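Reuse of Household Textiles in the Claston District
Final Report, Spring Term

1. Background

Textiles make up a growing share of household waste in the Claston district. Clothing, bed linens, and towels are often thrown out while still usable, and much of this material goes to the Tarura landfill. The present study was carried out to learn how residents decide what to keep, what to donate, and what to discard. It also considers whether the existing drop-off points meet local needs.

The project was completed over one term as part of the course in Community Resource Planning. It builds on an earlier class survey that covered paper and glass but left textiles out.

2. Methods

A written questionnaire was given to 32 households in the Mensah and Hila neighborhoods. Each household was asked to keep a log of discarded textiles for four weeks and to record the type of item, its condition, and the reason for discarding it. Items were entered under one of nine categories. Socks and underwear were logged as a single category, which made the forms shorter but limited what could be said about either.

The logs were collected in March and entered into a shared spreadsheet. In total, 2524 items were recorded. Entries with no stated condition were kept in the total but left out of the comparison by condition.

Soft goods are difficult to sort once they have been piled together. Several households reported that they stored unwanted items in one heap until there was enough to justify a trip, and that by then good pieces and worn pieces were no longer kept apart.

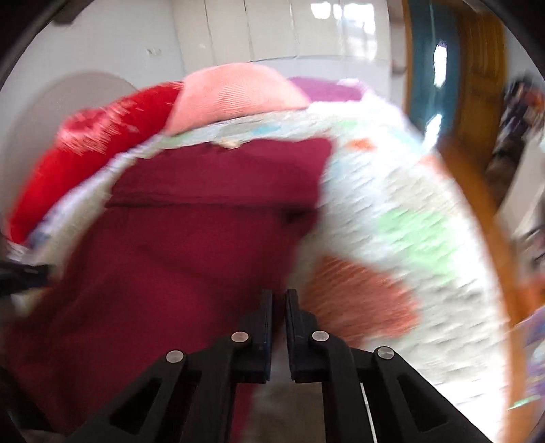 3. Findings

Most households gave lack of space as the main reason for discarding textiles. Wear and damage came second. Residents of Hila donated more often than residents of Mensah, and the location of the drop-off points is a likely cause — both are within walking distance of the Hila bus stop.

Bed linens and towels were the items least likely to be donated. Many respondents believed that these would not be accepted, although the posted rules at both sites allow them if they are clean.

4. Limitations

The sample was small and was drawn from households willing to keep a log. Apartment buildings with shared trash rooms were not well represented. Condition was judged by the residents themselves, and standards differed from one home to the next.

5. Recommendations

The district should add a drop-off point in Mensah and post the list of accepted items in larger type at both current sites. A later project could weigh the textiles as well as count them.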